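1 Jun 2018
By Priya Begay

Rivwood wants your phone at the door. Will it be worth the trouble?

The Rivwood Theater has booked Lukura, the comedy and music duo best known for their online sketches, for a run of live shows in August. Tickets went on sale this morning. The hook, as you may have heard by now, is that the audience decides how each night goes, by voting from their seats on a handset handed out in the lobby. Your own phone goes into a pouch until the house lights come back up.

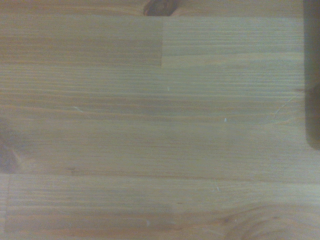
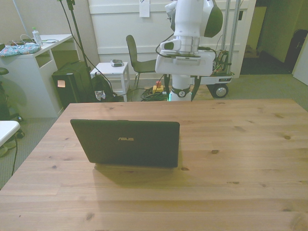

Pale wood in both pictures, and an ASUS laptop in the second.

I have my doubts. I've sat through a fair number of "interactive" evenings, and most of them had an ending that was going to happen whatever the crowd pressed. The press notes say there are 302 possible versions of the show. That's a big number for two performers and a ninety-minute slot, and I would like to know how it was worked out. If swapping one song for another counts as a new version, then any band with a long enough set list can make the same claim.

The voting system comes from Zumero, which says it can handle more than 2,000 handsets in one room. Fine, but the last voting show I saw at the Rivwood stopped twice while somebody backstage restarted the thing, and the performers had to fill. They filled pretty well, to be fair. It was the best part of the night, and it wasn't in the script.

Then there's the price. The cheap seats are in the back balcony, where the screens that show the vote totals are half hidden by the lighting rig. If the totals are the show, those seats should cost less than they do. I asked the box office whether balcony buyers would be warned about the view and was told to check the seating chart. The seating chart doesn't mention it.

What I do like is the opening act. Paisan, a four-piece who play old dance tunes far too fast, get half an hour before the voting starts - no handsets, no screens, just a band working for its supper. I'd go for them alone, and I may well leave at the break if the first vote is on what color hat somebody should wear.

Lukura's sketches are funny, and their timing is sharp. I just don't see what they gain by handing the wheel to a room full of strangers. If you go, write and tell me whether your vote changed anything. I'll print the good letters, including the ones that say I was wrong.

More from the newsletter
- Paisan's new record: fast, loud and a little too long
- The Rivwood's balcony seats, row by row
- Do we need another reunion tour?
- Letters: your worst nights out

Contact the editor | © 2018 | Back to top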